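Keep the sauce on a tray

I have helped to lay tables at the Jistley hall for a good many lunches, and I have come to a firm view on one small matter. Sauce bottles belong on a tray. They should never stand straight on the table, however clean the table is or however careful the guests are.

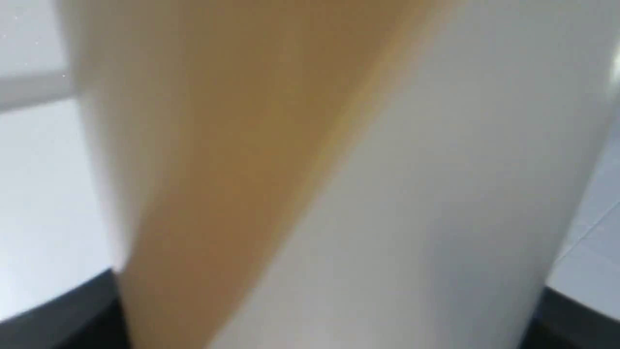 Page last changed: 14 October 2024

A squeeze bottle is a good thing in itself. I prefer it to the glass kind with a narrow neck, and I much prefer it to sachets, which end up half open under the chairs. A see-through or milky plastic one lets you check how much is left. But every squeeze bottle dribbles sooner or later. It gets put down, it leaves a ring, and then someone puts a sleeve in it.

On a dark wooden table you can get away with this for an afternoon. On a white one you can't. When we feed 100 people at the October lunch, the white tables show every mark by the time the puddings come out, and mustard is the worst.

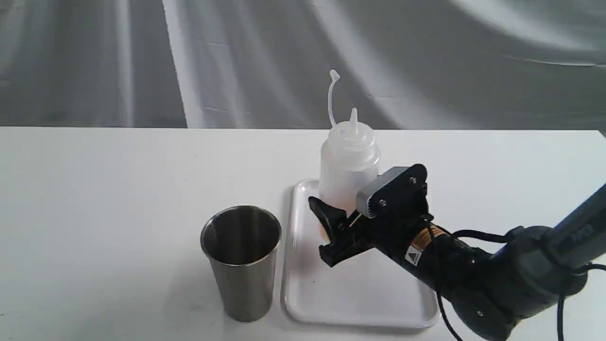 A tray deals with most of it. It wants to be shallow, with a raised rim and rounded corners you can get a cloth into. Deep trays look safer but people knock the bottles on the way out. Plastic is fine. I know there are those who think a plastic tray looks like a canteen, and my answer is that canteens have been serving sauce for a long time and know what they are doing.

The drinks are another matter. A cup should stand on the table, beside the tray, where the person drinking from it can reach it. Put the cups on the tray as well and they crowd the bottles, and the whole thing has to be moved whenever someone wants ketchup. I would also choose steel tumblers over glass for any meal with children at it. They are dull to look at and some people say they can taste the metal. I can't, and I have not had to sweep one up yet.

As for cloth, I would leave it off the table altogether. Hang it behind if the wall is ugly, and let it crease. A bare top wipes down in a minute, and a tablecloth for 30 is a morning's washing and ironing.

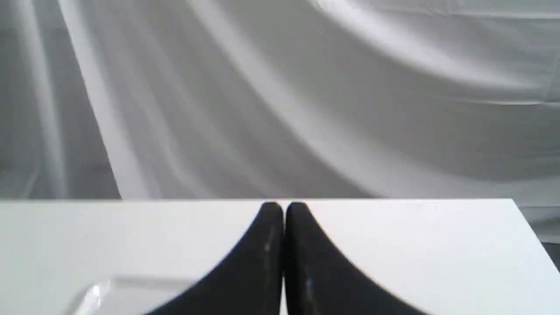 Bare white table top, with the cloth kept to the back.

The hall at Multness still uses tablecloths and stands its bottles on saucers. It does look smart when you walk in. I would still rather have the trays, and I would rather be home by four.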